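Wed 2 October

# Laundry tips I picked up at a robot open day

I went to the Jillurau open day in Biranville expecting to gawp at machines for an hour and go home. I came back with two pages of scribbled notes on folding, sorting and cloths, and I've been boring the whole house with them ever since!

If you've not been to one of these days, the people who teach robots to do housework have to think terribly hard about jobs the rest of us do half asleep. How do you find the corner of a towel in a heap? Which hand moves first? Ask them and they'll talk for as long as you let them. Kulsoom Ansari showed our group round and answered every daft question I had, including several about socks.

## Folding

**Find one corner, then slide.** Pick the towel up by any corner, pinch the edge next to it and run your other hand along until it hits the second corner. No shaking, no turning it over three times. Their robots are taught it this way and it works a treat on bath sheets, which I have always hated.

**Fitted sheets: seams out first.** Turn the whole thing inside out before you start, put a hand in each of two corners, then flip one pocket over the other. Talha Virk did one in front of us in the time it took me to find my glasses. (The robot can't do fitted sheets yet. I felt much better about mine.)

**Fold on something with a bit of grip.** A shiny worktop lets everything slither. I've put an old cotton tablecloth over the kitchen table and my pillowcases stay where I put them.

**Smooth from the middle.** Flat hand, middle to edge, then fold. If you start at the edge you only push the creases inwards.

## Loading and unloading

**Pull things out one at a time.** We all grab an armful, and then the sleeves are plaited together. Ghazala Orakzai told me the demonstration arm takes single items because it has no choice, and that she started doing the same at home and spends far less time untangling tights. I tried it on Sunday — she's right.

**Check the door seal with a cloth, every wash.** Wrap it over one finger and go round the fold of the rubber. You'll find hair, a coin, the odd tissue. Leave the door ajar afterwards.

**Give the basket a home.** Same spot every time, on the side you naturally turn to. Mine was behind me. It's now on my left and I can't believe how many years I spent twisting round to reach it.

**Weigh a full load once.** Use the bathroom scales, holding the basket and then without it. I had been stuffing ours well past what the handbook allows.

## Cloths and mixtures

Omprakash Chauhan looks after the cleaning side of their kitchen trials and gave me his recipe for the limescale on taps: 200 ml white vinegar topped up to 500 ml with water, in a spray bottle, left for 20 minutes and rinsed well. Don't use it on marble or other natural stone, and never let it anywhere near bleach. Label the bottle!

His other tip was to cut up old T-shirts along the side seams so you get two big flat cloths and no lumpy bits. They're lovely on windows.

## Seeing it done

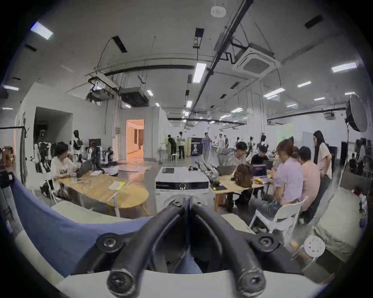 Laundry is far more interesting when you can stand next to someone who is working on it, and I'd tell anyone to go for an ordinary working afternoon if there's one on offer. People were bent over laptops at the wooden tables, three white-and-black humanoids stood on their frames behind one of them, and there was a white boxy thing with a round knob on the front that had me thinking of my own washer at home. I spent ages on the gripper with its two thick curved black fingers. Look at that shape and then at your own thumb and first finger when you pick up a sock — it's the same pinch, and it's the one to use for finding a towel edge too.

Jawad Dogar let us each have a go at guiding an arm through a tea towel fold. Mine came out like a samosa. My neighbour Mrs Niazi got hers square on the second try and has mentioned it twice.

## Still to try

- Hanging shirts by the hem, upside down, so the peg marks don't show
- Jemska's trick with a tennis ball and a damp duvet
- Sorting socks before the wash, in a net bag, one per person

If you've got a better way with duvet covers, please write in. I'm still climbing inside mine.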